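Precious Sibiya has a test she puts to anyone who tells her that household robots are nearly ready. She asks them to put something away in a cupboard. Fetching it counts as a different job, she says, and so does pointing at it. The thing has to go in, and the door has to shut afterwards.

Sibiya leads the handling team at Zustia, which has been working on domestic and stockroom chores for the past few years. Before that she spent a long stretch at Mokoena, a homeware chain, where she ran the back room of a busy shop. She still talks like someone who has had to get a delivery off the floor before opening time.

"People think the arm is the hard part," she said when we met at the office. "You can buy a good arm. What you can't buy is the bit of sense that says this box is going to slide if I hold it there."

Boxes take up a lot of her week. They are the dullest objects in the house or the shop, and she thinks that makes them a fair measure. A box in plastic film is worse than a bare one, in her view. The film moves a little when the fingers press on it, and light bounces off the creases, so a camera can lose the edge it was following.

"A child of six would hug it and walk off," she said. "We have to plan where each hand goes."

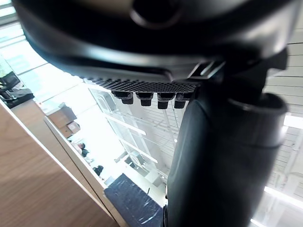
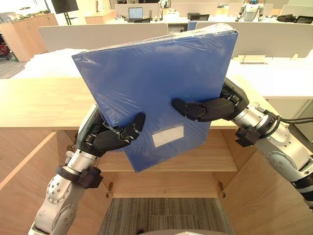
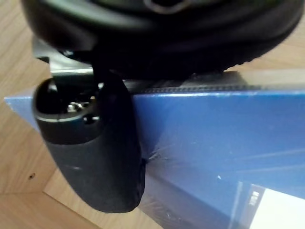 Her team logged 1,830 attempts at cupboard and shelf jobs in January, with boxes, folded towels, pans and bags of rice. By their own marking, 907 were done without a person stepping in. She gave me the number without being asked and didn't dress it up.

"So it's under half. If you had a Saturday lad who got it right under half the time, you'd have a word with him. But two years ago I wouldn't have bothered writing the number down."

What goes wrong is mostly small. A grip lands slightly too high and the load tips. An elbow meets a cupboard door. Sometimes the machine does everything properly and then lets go too early. Speed is a problem as well. Sibiya allows 30 minutes for a shelf that her old staff at Mokoena would have cleared during a chat.

I asked Amparo Betancur for a buyer's view. She manages stock at Vullov, a firm that rents out kitchen equipment, and she has been to see the Zustia machines twice. Her shelves hold 2,000 items in a busy month, most of them in cartons.

"I liked it more than I thought I would," Betancur said. "It was careful. I'd let it near my cartons. I wouldn't let it near the glassware, and I wouldn't go home and leave it running."

She would consider paying for one that did the night put-away, even slowly, as long as it stopped when it wasn't sure and left the thing on the counter. "That's what I tell new starters. If you don't know where it goes, leave it out and ask me in the morning."

Sibiya agrees with that. The next round of work, which goes by the name Mondau, is largely about getting the machine to give up at the right moment. At present it tends to keep pushing. She wants it to feel that a box has caught on the edge of a shelf, pull back a little and have one more go before it calls for help.

She won't give a date for a machine in the home. Shops will come first, she thinks, and stockrooms before shop floors, where there are prams and trailing coats to deal with. Laundry she puts a long way behind cupboards. Washing-up she would rather leave to the dishwasher.

Does she have one of her own machines in her kitchen? She laughed at that. "I've got a very small kitchen. There's room for me or the robot, and I'm quicker."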